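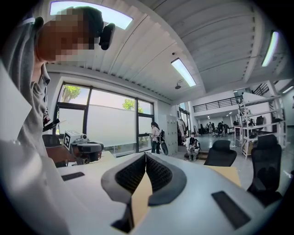 Open day at the Elley workshop, from the working end of one of the hand-held grippers. A second one is on the table behind.

To: the list
Subject: Re: Elley open day - worth the drive?

On the Elley open day, a list member wrote:

> Has anyone been yet? The flyer says they are teaching arms to pack
> cartons by having people do the job with hand-held grippers first.
> We ship 60 cartons on a good day and I'd love to hand some of that
> over. Is it the real thing or is it a sales pitch with sandwiches?
> Also, is there parking?

There is parking, round the back, and it's free. The sandwiches were fine.

I went in October and stayed through to the 3 pm session. My short answer is that I wouldn't plan your packing bench around it yet.

What they have is a big bright room with a mezzanine, plenty of desks, and staff working with these gripper tools. You hold the thing by the body and the two fingers at the front do the grabbing. The fingers have a black textured pad on the inside, which I was told is there for grip on cardboard. They let visitors have a go. I picked up a flattened carton, put it down again, and did that until my wrist had had enough. It's heavier work than it looks and I'd like to know how the regular people feel at the end of a shift. I asked and got a cheerful answer with nothing in it.

The figure on the handout is 1,221 recorded tries at the carton job. Fine, but tries at what? A carton that's already lying flat on a clean white table in good light is a long way from the ones that come off my pallet, half of them with a crushed corner and a strap still on. When I asked how many of the 1,221 used damaged stock I was told that was "coming in the next phase". I have heard that phrase from three suppliers in a row now, Brendico included, and I'm still waiting on the Brendico labeller.

Then the demo with the actual arm, the one that's meant to have learned from all this. It ran 17 cartons. It folded most of them, dropped 3, and on one it stopped and a staff member reached in and moved the carton for it. They didn't mention that in the talk afterwards. To be fair to them, the fold itself was neat and I couldn't fault the colour sorting. It was slow, though. My youngest packer would have been through the lot and off to lunch.

Price: they wouldn't give one. Lease only, through Didadier, and "depends on the site". The El Idrissi people were there too with a table near the door, and they at least had a printed rate for servicing, but it covers conveyors and nothing with fingers on it.

If you do go, take a few of your own cartons - the ugly ones - and ask to see the arm try them. I didn't think of it until I was back in the car. And ask what happens when it stops at two in the morning and there's no staff member standing beside it.

I'd be glad to hear from anyone who has had one in their own shed for more than a month. I haven't found a soul yet.

Sent from the packing bench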